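Sukley Workers' Association Publishes Findings on Sorting Arms at Plekgate Returns Center

Association asks Deschamps to hold off on a second line until staffing terms are in writing

SUKLEY – The Sukley Workers' Association today released its review of the robot arms installed at the Plekgate returns center, where school and office supplies sent back by stores are checked, matched up and repacked. The review covers the first 90 days of the Futell system, which the center's operator, Deschamps, has told employees will "free them for better work."

The association does not dispute that the arms can pick up a pen. It disputes nearly everything that has been said about what follows from that.

Before the arms arrived, the repair bench was a job people bid for. It was seated, it was quiet, and an experienced sorter could match caps to barrels by feel while keeping an eye on the bin. Bench workers now stand at a rail beside the arms, clear faults on a screen and redo what the system sets aside. Deschamps calls the new position "cell attendant." It pays the same as the old one and comes with a shorter break rotation.

According to the center's own fault log, which members were allowed to read but not copy, attendants stepped in 1,399 times over the review period. Management counts each of these as a "learning event." The association counts them as work, done by people, that does not show up in the productivity numbers presented at the June staff meeting.

Markers are a fair test of the claims. They come back mixed, with barrels in more than one style, and a cap on the wrong barrel sends the whole pack to scrap.

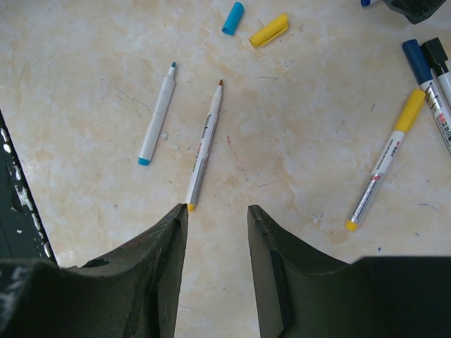 Bench Notes, Issue 15, page 2

With the turquoise and yellow caps off and lying apart from the two open markers, the matching still has to be done, by color, one piece at a time. A sorter with a month on the bench does not need to think about it. The arm has to find the barrel, grip it, find the cap and bring the two together, and the attendant has to watch all of it in case something rolls.

Deschamps says the speed will come. It may. Members have heard the same about the scanners and the new conveyor, and in both cases the target went up well before the equipment was ready.

The association also questions the training offer. Employees were promised paid courses in robot upkeep. So far the offer is a 15-minute video and a laminated card. Service calls still go to Futell, and attendants are told not to open the guard – even to retrieve a dropped cap.

The association is asking Deschamps for the following before any second line is approved:

A written guarantee that bench hours will not be cut during the trial.
Attendant pay that reflects fault clearing and rework.
Return of the former break rotation.
Publication of the full fault log, including rework time.

Deschamps has agreed to a meeting at Plekgate on Friday. The association will attend, and has asked that bench workers from the night shift be paid for their time there.

Copies of the review are available to members at the association's Sukley office and to press on request.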